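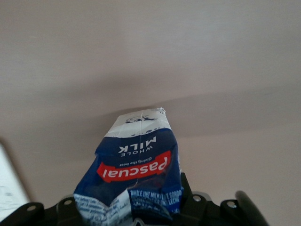
The owner of Bova, a small dairy bar on the main street in Edcombe, starts her mornings at 4:30, and by the time I arrive at a quarter past six she has already been through two cups of coffee and a vat of rice pudding. She hands me a spoon before I can get my notebook open.

"Eat first," she says. "You can't talk about pudding if you haven't had any!"

She's right, and it is wonderful: loose, barely sweet, with a skin on top that she breaks up and stirs back in. The recipe came from her grandmother, who made it on a woodstove and never wrote down a word. It took 15 tries to get it close.

"I kept adding things," she says, laughing. "Vanilla, lemon peel, an egg. Then my aunt tasted it and said, 'What's all this stuff doing in here?' So I took it all out again. Rice, whole milk, a little sugar, salt. You stand there and you stir."

The standing and stirring goes on for 88 minutes. She has timed it, and she does it with the radio on and a stool nearby that she says she never uses (I saw her use it twice).

Whole milk is the one thing she won't budge on. Customers ask about skim now and then, and she gives them a taste of a batch she made with it once and keeps in the freezer as a warning. "It's fine," she says. "It's soup, but it's fine."

Bova opened in an old shoe repair shop with a counter, six seats and a secondhand range she bought from a school kitchen in Mistard. In the first winter she sold 40 bowls on a good day. Last November, during the town's lantern walk, she sold nearly 1,000 over the weekend and had to borrow pots from Manninen, the bakery across the street.

"They brought them over with the lids already warm," she says. "I could have cried. I think I did, a little, into the cinnamon."

The menu has grown since then. There's a baked custard, a buttermilk cake that sells out before lunch, and a cold malted drink her son talked her into, which I would happily drive an hour for. Still, most people come through the door for the pudding, and plenty of them have opinions about it. Raisins are a sore subject. She keeps them in a jar on the counter so people can settle the matter themselves.

Does she ever get tired of it?

"The smell, never," she says. "The pots, yes. Come wash one and you'll see."

She goes back to the stove then, because the second batch is starting to catch, and waves me toward the custard with her elbow.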